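Savlow Community Rooms: Storage and Fit-Out Works
Progress report to the Altside Fund
Reporting period ending February

1. Summary

Work on the upper room at Savlow is on schedule against the revised plan. The wall storage is in place, the old metal racking has been removed, and the sorting of stored items has started. Spending stands at 38 percent of the award. One item, the replacement of cabinet door hinges, has moved into the next period. No change to the total budget is requested.

2. Work completed

2.1 Removal of old storage. The racking along the long wall was taken down and cleared from the building in the first week of the period. Wall anchors were pulled and the holes filled. Two areas of damaged plaster were found behind the racking and repaired under the contingency line. The repair was not in the original scope.

2.2 Wall storage. Gillies supplied and installed the white storage units. The fixing height was set 4 inches above the figure in the first drawing to clear an existing electrical outlet. The change was agreed on site and the drawing has been reissued.

2.3 Shelf layout. Shelves are being left out of the large compartments until the contents are settled. The earlier racking had fixed shelves at a spacing that suited box files and very little else, and folded textiles ended up in bags on the floor. Shelf positions will be set after the first full load of textiles has been sized.

2.4 Services. The pipe run at ceiling level was inspected and left where it is. Moving it was priced during the application stage and dropped. Ceiling ventilation was cleaned and tested by the building's regular contractor at no cost to the award.

3. Sorting and storage of contents

3.1 Method. Stored items are being divided into three groups: textiles, books and framed items, and small decorative pieces. Each group is checked, listed, and assigned to a compartment. Items with no clear use are held in the lower hallway until the end of the next period, then offered to partner groups.

3.2 Textiles. Cloths, table covers, and blankets make up the largest group. All are folded to a single width before they are put away. The folding width was first set at 20 inches and reduced after a trial, as the wider fold left an unused strip at the side of each stack and could not be fitted in the narrow compartments at all. Lined and bound pieces are folded once less than plain ones.

3.3 Books and framed items. Books stay upright where the height allows. Small frames are kept with the books for now. A separate rack for frames was considered, but the number held does not justify it at present.

3.4 Decorative pieces. Artificial flowers and similar items have been cleaned. They will remain on open surfaces, as they were crushed in earlier closed storage. The list for this group is incomplete.

3.5 Labels. Zoler label holders have been ordered for the compartment edges. The first delivery was the wrong depth and was returned. The replacement order is confirmed, with delivery due early in the next period. Until then, compartment numbers are recorded on the paper plan only.

4. Spending

Units and installation: paid in full, within the budget line.
Removal and disposal: paid in full, slightly under.
Plaster repair: paid from contingency. Nearly 10 percent of contingency has been used.
Hinges and label holders: committed, not yet invoiced.
Sorting supplies: partly spent, no variance expected.

Copies of all paid invoices have been sent separately with the claim form.

5. Issues and changes

5.1 Hinges. Several hinges supplied with the doors did not hold their setting after adjustment. Gillies has accepted the fault and will replace the full set. Doors will be rechecked for alignment when the new hinges are fitted. The cost falls to the supplier. The effect on the plan is a delay to the door sign-off only.

5.2 Access. The room was closed for longer than planned during the plaster repair. Two regular bookings were moved to the ground floor. No bookings were lost.

5.3 Inventory format. The list was begun as one sheet per box. It has been changed to one sheet per compartment, and the early entries are being copied across. Some duplicate lines remain and will be removed before the list is submitted.

6. Plan for the next period

Fit replacement hinges and sign off doors.
Set shelf positions and install shelves.
Fit label holders and transfer numbers from the paper plan.
Complete the list of decorative pieces.
Clear held items from the lower hallway.
Submit the full inventory to the Altside Fund with the final claim.

The final payment request is expected to match the amount in the award letter. If contingency is not needed for the remaining work, we would ask to discuss its use for a second step stool and additional shelf pins before the award closes.

7. Site pictures 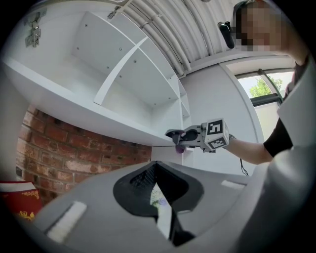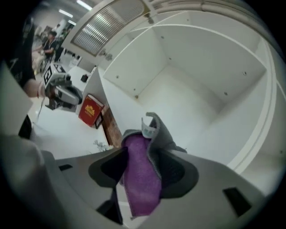

Figures 1 and 2. White storage units, upper room. Figure 1: empty compartments and cabinet hinges. Figure 2: folded cloth, gray with purple inner face, and open compartment with shelf-pin holes.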